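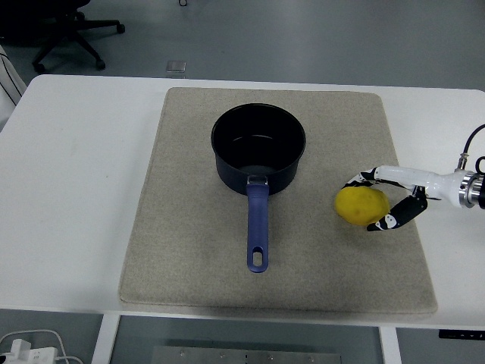
August 15, 2022

I came to the lab early this morning to have the bench for myself. Žydrūnas Grīnberga wants a decision on the hand before he orders the second one, so the whole day was for comparing: the five-day-old firmware from Kevent against the old one, and both against the Mallau gripper we used all spring.

The Mallau is simple. It opens, it closes, and in 531 trials it has dropped very little. The hand has many more ways to be wrong. With the old firmware the thumb side closes first and pushes round things away from the palm. With the new one I can set a delay for each finger, and I spent two hours only on this. My best delay is 20 milliseconds, but I do not trust it yet.
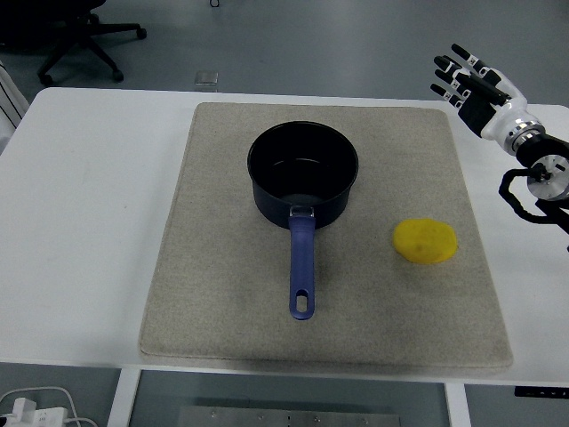 2 min read

After lunch I changed the start position of the arm, higher and more to the right, with the fingers open and away from the mat. I wanted the head camera to have a free view of the saucepan and the yellow piece beside it before each approach. Oi-ling Tseng thinks I should start lower and save time. She is right about the time — every run is longer now — but I prefer to have the long blue handle well in view when I plan the path.

The log is at 194 grasps with the hand. I wrote all settings in the paper notebook also, as the Kanaan controller lost my file once and I was angry for a week.

Tomorrow the same objects with the Mallau, at the same speed. I must ask Oi-ling for the Fometti cable, and I must remember to eat before two o'clock.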